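Bedska Sunday Drivers and Tea Stops Group
Minutes of the meeting held 2025-03-08

Minutes of the December meeting were agreed with one change: the tea room at Soomro closes at 3, and the earlier version had it wrong.

Routes. The spring outing will go from Bedska to Soomro by the back lanes, with a coffee stop on the way. Total distance is 32 miles. The group preferred this to the main road, which has few places to stop and eat.
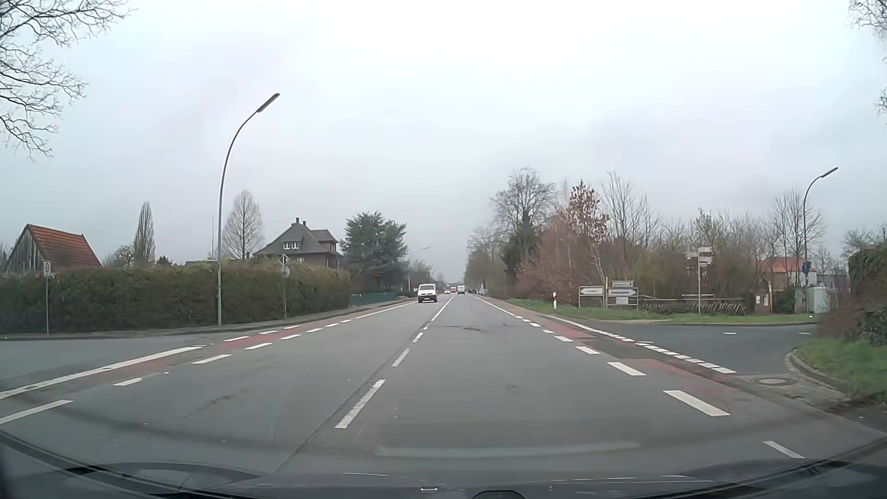
Coffee stop. Two places were considered. The Ketix does a good bacon sandwich but will not hold tables. The Tinix will hold tables until 11 and has a separate menu for anyone who can't have wheat. Agreed to book the Tinix and to ask whether dogs are allowed inside.

Route sheets. Last year's sheets left out two turns and several cars ended up at the wrong church. The new ones will be printed in larger type, with the turns on one side and phone numbers on the other.
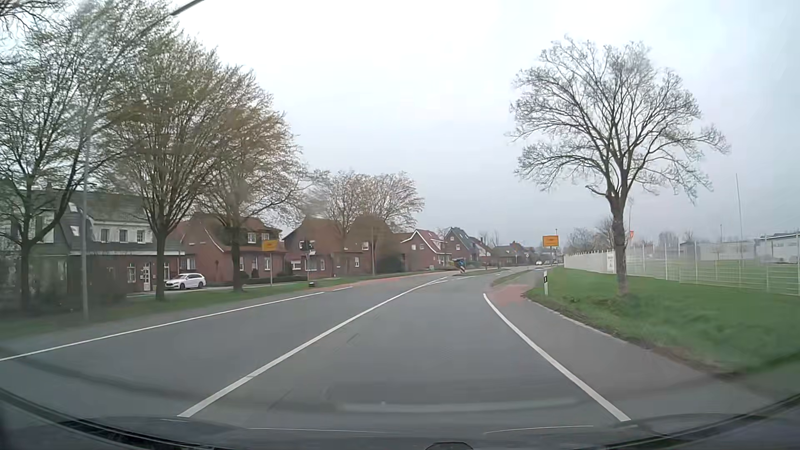
A member asked if the sheets could also list public restrooms, as the one at Soomro has been locked on the last two visits. Agreed. Another member was against printing at all and would rather have the route sent by email. Both will be done.

Money. The balance stands at 3,011. The deposit for the summer weekend away is 999 and has to be paid before the rooms are confirmed. Payment was approved. 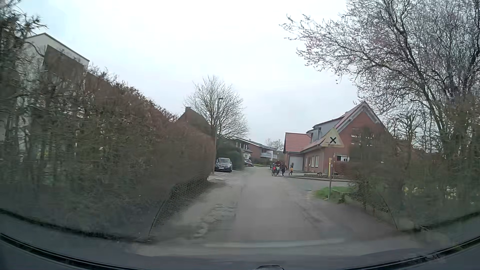 Lunch at Soomro will be paid for individually. Orders are needed a week ahead, and the choice is soup, fish pie or a cold plate.

Any other business. The guidebook on village walls and wells is still missing from the book box. Whoever has it should bring it to the next meeting.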